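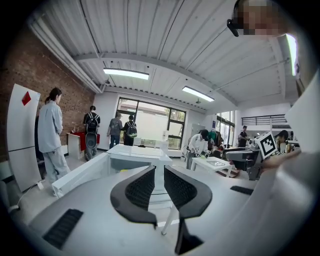

Studying abroad at Vedstead: your questions, my answers

I spent a term at Vedstead on the exchange programme, and ever since I got back I've had people messaging me with the same handful of questions. So I've put them all on one page. It's only my experience, mind you, and the exchange office has the final word on anything official!

How hard was it to get a place?

Easier than I'd feared. There's a form, a letter from a tutor and a short personal statement (I rewrote mine so many times that I ended up sending something close to the first version). I applied in the autumn and heard back before the end of January. My marks were decent but nothing special. I think what helped was naming the modules I wanted and saying how they'd fit in with my course at home, so do have a good look through the module list before you start writing.

Which modules did you take?

Two big ones and a language class. The big ones were Sound and Hearing, which was mostly lectures, and Measurement and Instruments, which was mostly sitting in a lab wondering why my numbers didn't match anyone else's. The language class was in the evening and I nearly dropped it in the first week because I was so tired. I'm very glad I didn't - most of the friends I made that term came from that class.

Is everything taught in English?

The exchange modules are, yes. Lectures, handouts, exams, the lot. Once you're out of the building it's more mixed. Lab staff switch to English without any fuss, but notices on the doors often don't, and I once stood outside a locked library for a good while before someone kindly told me it was a public holiday.

How long are the classes?

Lectures are 90 minutes with a short break if the lecturer remembers it. Labs take up a whole afternoon. Mine was on a Wednesday, and I'd strongly suggest eating a proper lunch first, as the canteen shuts at 2 and the vending machine only ever seemed to have mints in it.

How much work is there outside class?

More reading than I was used to, and less writing. Sound and Hearing had a chapter a week plus a problem sheet. Measurement and Instruments had a lab report after every session, and they're fussy about how you set it out (units in the column headings, never in the cells - I lost marks for that twice). I usually did the report the same evening while I could still read my own notes.
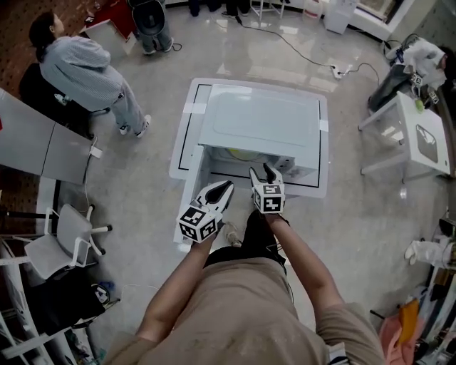
If you do fall behind, go and see the module tutor early on. Mine let me hand in one report late with no penalty, but only because I'd asked before the deadline. A friend on my corridor asked afterwards and got a polite no.

What is Tuvix and do I have to use it?

It's the online system for everything: timetable, marks, room changes, handing in work. And yes, you do. It logs you out if you look away for five minutes, so write your answers somewhere else first and paste them in. Room changes also turn up on there very late, sometimes the same morning, so check it over breakfast.

Where did you live?

In Jireš, which is the older of the two halls for exchange students. The other one is Vima. Jireš has bigger rooms, shared kitchens and radiators that make a knocking noise at night. Vima is newer and has private bathrooms, but it's a bus ride from the teaching buildings and the bus stops early on Sundays. I'd pick Jireš again, mainly for the kitchens! We cooked together most evenings and I came home able to make four kinds of dumpling.

What did it all cost?

This is the one everybody asks. I kept a spreadsheet, and my total for the term was £2724, which covers rent, food, local travel and one weekend away. It doesn't include flights or tuition (my home university dealt with the tuition). You could spend less if you skipped the café, where I was far too well known by the end. Bring some money for the first fortnight too, as my grant arrived later than it should have.

Do the marks count back home?

Mine did, but they were converted first, and the conversion is a bit kinder at the top than in the middle. Ask your own department for the table before you go. I got 98 in the language class, showed off about it to my whole family and then found out it was pass or fail on my transcript. Oh well.

Did you get homesick?

Yes, in the third week, when the newness had worn off and it rained for days on end. It passed. Having something fixed in the diary helped me a lot, even if it was only the laundry rota and a film night in the common room. I also rang home less often but for longer, and that suited me better than lots of little calls.

What should I pack?

Slippers, a plug adaptor (bring a spare), a decent waterproof and any medicine you like to have in the cupboard. Leave the bedding at home, the hall gives you a set. I took a suitcase full of books and opened almost none of them.

When should I apply for next year?

The form usually opens in October. Your tutor's letter is the slow part, so ask for that first and get on with the statement while you wait. If there's anything I haven't covered, leave a comment underneath and I'll add it to the page when I next get the chance.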